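From: Valdir Guerra
To: Kashyap list
Date: May 29, 2022
Subject: Re: [kashyap] Anyone go to the Plirnholm open day?

Brenda Crabtree wrote:
> Did anyone get to the Plirnholm open day in the end? I had a place and
> couldn't use it. The flyer promised "a working kitchen robot" and a
> chance to talk to the people from Drolier who build the control side.
> My brother-in-law says they will have one in sheltered flats before
> long and I told him I would believe it when I saw it. Is it worth
> asking them to come and talk to us in the autumn, or is it all brochure?
>
> Brenda

Brenda, all,

I went. I'll try to be fair to them, though my feet hurt and the parking was a disgrace.

The kitchen demonstration was the main event and the rest was talks. They let us in by groups and each group got one session, so what I saw may have been better or worse than what the others saw. Please bear that in mind before anybody forwards this to Drolier again.

The set-up is a marble-effect sort of affair, or real marble, I didn't ask, with a toaster oven and the usual clutter on it. The job we were shown was putting groceries away in an open wooden box with a drawer slide on the side. One packet at a time. Someone from the firm talked throughout, mostly in the future tense.
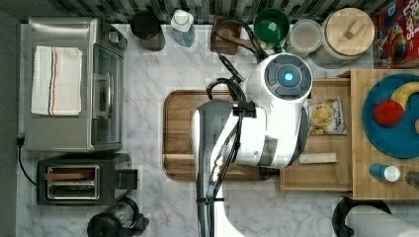
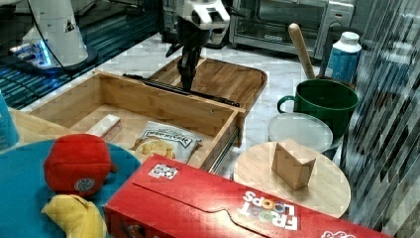 The fruit is toy fruit, as you'd expect if you have ever been to one of these. I asked why they don't use a real banana and was told that real ones change from day to day and bruise. Well, yes. So does the one in my kitchen. If the thing can't be trusted with a banana I would like that on the flyer.

On speed. In our session it moved a bag of crisps and a small white packet, and in the time that took I had read both sides of the handout. The arm was very smooth, I'll give them that, and it didn't knock anything over while I was there. It did stop once, hovering, for long enough that people began talking among themselves, and then it carried on. The chap doing the talking called this "replanning". My old van used to replan on the hill out of town.

The handout says 389 trials with 221 completed without help. I did the sum on the back and it comes to a bit under 57 per cent, a figure that appears nowhere in the handout, where the word used is "majority". It also doesn't say what counted as help. When I raised it I was told that nudging an object back into reach was not counted as help in all cases. I wrote that down word for word.

The afternoon talk was on Prunerance, the software that is meant to learn a new kitchen from being shown round it. Slides only, no demonstration. They say it needs 49 examples of a task before it will try it alone, and somebody behind me asked whether that was 49 in that kitchen or 49 in any kitchen, and the answer went on for some time without settling it. I came away thinking it was that kitchen. If anyone else was in the room and understood differently, do say.

What I did like: the two younger engineers at the tea table were perfectly open about what it can't do. Liquids, anything in thin film, anything that has slid under something else. One of them said she wouldn't put it in her gran's flat yet. I wish she had been giving the talk.

Somebody asked me on the way out, and I expect it'll come up here too: could one of these be left running in a flat with no one watching it?

At present a trained person has to be in the room with a stop button whenever the arm is powered, and the firm said it has no date for changing that.

So, Brenda, your brother-in-law may have a wait. As for having them to speak, I would ask, but for one of the engineers by name and on condition that they bring the trial sheets. If they want to send the man with the slides I would sooner have the talk on drystone walls again.

Costs: no price was given. The figure of 2000 that has been going round this list is the number of hours they claim on the arm's joints before a service. It isn't pounds. I asked specifically.

I have a spare handout if anyone wants it, with my sums on the back.

Valdir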